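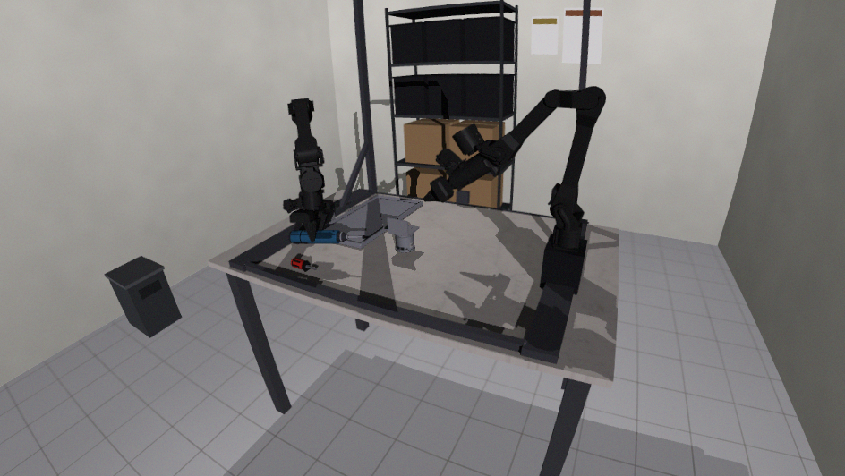

Journal archive > Urban Forestry > Volume 4 > Survival of campus plantings

3.2 Establishment of container-grown trees

Survival was assessed at the end of the second growing season for all 850 trees planted on the two campus sites, Keltodier and Tessier. A tree was recorded as alive if green tissue was found under the bark at three points on the main stem, or if at least one lateral branch above the lowest scaffold carried leaves. Trees that had died back and resprouted from below the graft union or root collar were recorded as dead, following the rule used in the earlier Drokine survey (Carré, unpublished data).

By this rule, 229 trees were dead at the second assessment. Losses were unevenly spread between the sites. At Tessier, most dead trees stood in the parking lot islands, where the soil had been compacted during paving and the planting holes were narrower than specified. At Keltodier, losses were concentrated on the south-facing slope below the library, and the upper rows did worse than the lower rows. Trees in mown lawn showed more trunk wounds than trees in mulched beds, but wounding alone did not predict death once site was included in the model.

Figure 3. Share of trees alive at the second assessment, by site and planting position. Bars show 95 percent confidence intervals. Replacement trees are excluded.

Planting depth had the strongest effect of the variables tested. Where the root flare was buried by more than 4 inches, survival was lower at both sites and in every species group except bald cypress. Depth was measured with a steel probe on two sides of the trunk, and the deeper reading was used. Mulch piled against the trunk was pulled back before measurement - it was not counted as soil.

Watering records were less complete. Grounds crews logged 3,237 individual waterings in the first season, but the logs for July list only the block number for the Tessier islands, and these entries could not be assigned to single trees. The analysis of watering frequency is therefore limited to Keltodier. Within that site, trees watered weekly through the first summer survived better than trees watered every second week. The difference was small for oaks and larger for redbud and maple.

Stem growth is reported only for trees alive at both assessments. Diameter was taken 6 inches above the soil line with the same caliper each time, and negative increments were set to zero.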